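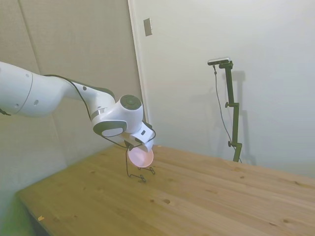 Recording Examples at Trodbridge: Frequently Asked Questions

Last updated May 3, 2021

What are you collecting?

Short recordings of an arm doing one tabletop job from start to finish. A person guides the arm by hand controls while we log the joint positions, the gripper opening and the video. The current set is called Sternomside and covers bowls and stands. The target is 700 usable recordings.

How long is one recording?

Most run under a minute. Anything longer than 74 seconds gets flagged and a second person looks at it. It may still be kept.

Do I need to know how to program?

No. You need to be able to sit still and work slowly. New operators do 63 practice runs before anything they record goes into the set. The practice runs are stored separately and deleted at the end of the month.

Why a bowl?

A bowl has a thin rim, and the gripper can take hold of it at any point around the circle. That gives the learning system many correct answers to the same problem. We want examples of several of them, so please don't settle on one favorite grip.

Can I use a bowl from home?

Please ask first. We accept plastic ones, clear or tinted. See-through plastic is harder for the cameras than solid colors, and we need more of it. Glass and ceramic are not allowed on the table.

What happens if I drop the bowl?

Let the recording finish, then mark it "dropped" in the log. Do not delete it. Dropped runs go into a folder called Flimivley and are used for testing.

Should I start over if the grip is bad?

Not right away. Open the fingers, back off and try again within the same recording. A run with a correction in it is useful to us - sometimes more than a clean one. After 4 failed grips, stop and mark the run "abandoned."

May I move the camera?

No. The camera on the stand stays where it is for the whole set. If you bump it, stop recording and tell the lead on shift. The stand has clamps that can slip, so check the view against the printed reference at the start of each session.

Where should the stand for the bowl go?

Anywhere on the table the arm can reach comfortably. Move it between runs and turn it a little each time.

Who gets the data?

Our own group and our partner lab, Chrysikopoulos. A public release was planned for January and has been put off. There is no new date.

Is there sound?

No. Microphones are off, so you can talk while you work.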